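**Call for participants — labeling & good practice review, block sorting sets**

Posted Tuesday, will stay up till we have enough people.

We need people to help us write, test and argue over the house rules for robot tabletop recordings. Paid. Part time. Mostly remote, some days on site at Munon if you live close enough. No robotics degree needed. Patience needed.

Background, quick version: Stisent records arm-and-blocks sessions, Shemweta does the checking. We have 2,300 recorded runs and a rule sheet that grew one line at a time. Parts of it contradict other parts. Two checkers can read the same rule and mark the same run differently, and thats the problem we want fixed before the next batch goes out.

What you'd do:

- read runs against the rule sheet, mark pass / fail / unclear
- write down WHICH rule you used, every time, by number
- flag rules that don't say what they mean ("neatly grouped" — grouped by what? touching or just near?)
- join a call once a week, 70 minutes, where we settle the unclears
- on-site folks only: shadow an operator, check the start-up list gets followed as written

Typical material is a wooden board on blue pegboard, colored blocks, one arm. Red with red, green with green, that sort of thing. Sounds easy. Try writing down when a group counts as a group, so a stranger gets the same answer as you.

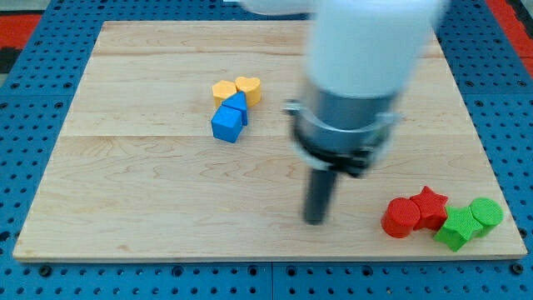 One checker from the last round wrote back that the hardest part wasn't the sorting rules at all, it was the stop rules, and that we should say so up front: when does an operator have to end a run, who gets to restart it, and does a restarted run keep its old number. Fair. So, saying so. Stop rules are a third of the work this time and we'd like people who have opinions on them.

**Rules that are already fixed, please don't apply hoping to change these**

1. Hands off the board while the arm is powered and live. No quick nudges.
2. Stop button within reach of the operator, checked at the start of every shift.
3. A failed run is kept and marked failed. Never deleted, never re-recorded over.
4. Checkers don't review runs they operated.
5. Rule changes get a date and apply to new runs only — old marks stand.

**Who should apply**

Inspectors, proofreaders, lab techs, warehouse safety people, referees. Anyone who has had to apply a written rule to a messy thing. Good color vision or tell us and we'll give you the stop-rule pile instead, same pay. Comfortable with a spreadsheet. Plain written English.

**Time**

116 hours in total per person, spread how you like apart from the weekly call. On-site days start at 8, closed shoes, hair tied back, no loose sleeves or lanyards near the arm.

**To apply**

Send a half page to the Grururel hiring desk, they handle the paperwork for us. No cover letter. Tell us about one rule you had to enforce that was badly writen, and how you would of fixed it. Put "rule sheet" in the subject line or it lands in the wrong pile. Say remote or on-site.

Everyone gets a reply. Short paid trial first, 2 hours, then we both decide.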